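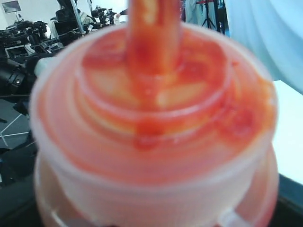 Plastic cup, red sauce up the sides.

Gunhild Ingvarsson
@gunhildingv · April

Spent the month getting rid of tomato stains, so I'm putting my notes in one thread. I rent out two rooms and do all the linen myself.

14 replies · 23 reposts

Cold water first, from the back of the fabric. Hot water sets tomato. I ruined a good tablecloth learning that when I first moved to Flondska.

Scrape before you rinse. Use a spoon or the dull side of a butter knife. If you rub, you push it into the weave and then you have two problems, the color and the oil.

The oil part is what people skip. Most jarred sauce has oil in it. Plain dish soap, left on for 15 minutes, then rinse. After that you can deal with the red.

6 replies · 9 reposts
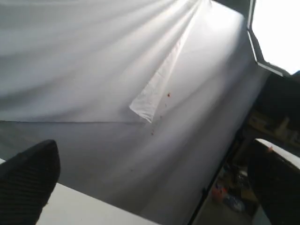
For the red I use white vinegar on cotton, one part to 2 parts cold water. Dab it on and wait. Repeat if there's still pink. Test colored things on a hem first.

Don't put it in the dryer until the stain is gone. Check it by a window. Pink is very hard to see under a kitchen bulb at 9 pm.

Sun works on what's left. Hang it damp, stain side out. One afternoon took care of a napkin I had already washed twice.

Blažena Hubáček asked about plastic containers. Oil and sugar paste, wipe it around, then soap. It gets most of the orange off. Old scratched ones stay orange and I've stopped trying.

3 replies · 2 reposts

Bleach: I keep it for plain white cotton, and only after the soap step. Never in the same basin as the vinegar. Rinse everything well in between.

Wool and silk I take to the cleaner on Stasance Street. I don't have any advice on those.

Will add curry when I've tested it properly. Turmeric is a different job and so far I'm losing.

11 replies · 15 reposts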